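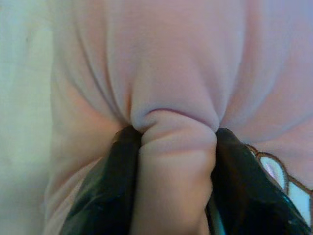 **Ticket 2166: player availability page shows the wrong people as out**

**Product:** Usport team manager, club plan
**Status:** Closed, with one thing still open (see the end)

Hi! I run the roster and the injury list for Te Moana, a summer baseball club, and I've got a weird one for you. A stomach bug went through our bullpen in June and I marked four pitchers as "Out, illness" on the availability page. All fine on my laptop. But the public team page still has all four of them as available, and it has our backup catcher down as out. He's fine! He was pretty surprised to read he was sick, and so was his mom.

What I've tried so far:

- Logged out and back in (of course)
- Cleared the browser cache, then tried a different browser
- Looked at it on my phone with the wifi off, same wrong list
- Set the catcher to "Out" and then back to "Available", saving each time

That last one did something odd. He came good on the public page for maybe a minute and then flipped back to out. So something is writing over the top of me, I think?

**Update, 9 a.m.**

Thanks for the quick reply. You asked if anything else is hooked up to our account. Yes, we have the Stiltel text message add-on, so players can text IN or OUT before a game and it changes their status. I'd forgotten it could write to the roster at all, I thought it only sent reminders. I switched it off in Settings > Connections and redid the catcher. So far he's stayed put.

The four pitchers are still wrong though. They look right in my view and wrong in the public one, even after a hard refresh.

**Update, after lunch**

OK, I did the export you wanted and it's attached to the ticket. I had a nosy through it myself before sending and I think I see the catcher problem. He has jersey number 7 this year, and last year number 7 was a reliever who texted OUT a lot (bad knee). The old phone number is still tied to the jersey and not to the person. That reliever is still with us under a new number, he has the bug, and he's been dutifully texting OUT every morning like I asked him to. So every morning our poor catcher gets sick again.

I deleted the old phone link and added it back under the right name. Turned Stiltel on again, had the reliever send one more OUT, and it landed on him this time. Hooray!

**Update, later the same day**

Pitchers now. You said the public page only refreshes when the roster is published, and that "Save" and "Publish" are separate since the last update. I had no idea. I went looking for the Publish button and it's tucked under the three dots on the roster screen, where I'd never have found it on my own. Clicked it, waited, nothing. Clicked it again and got this:

`Publish delayed: next refresh in 900 seconds`

So I made a coffee and left it alone, because I had a feeling that clicking again would start the clock over. When I came back the page was right. All four pitchers out, catcher available, and our two call-ups from Romurora showing as active with their proper positions.

**Where we are now**

Happy for you to close the catcher part and the publishing part. Could you please leave a note for whoever looks after the illness label? When I pick "Out, illness" the public page prints the word "illness" next to the player's name, and a couple of the guys would prefer it just said "Out". I can't find a setting for it. For now I've changed them all to "Out, other", but that messes up my own list when I'm trying to work out who needs to stay away from the dugout.

I'll check the page again before our next home game and reopen this if the catcher comes down with anything.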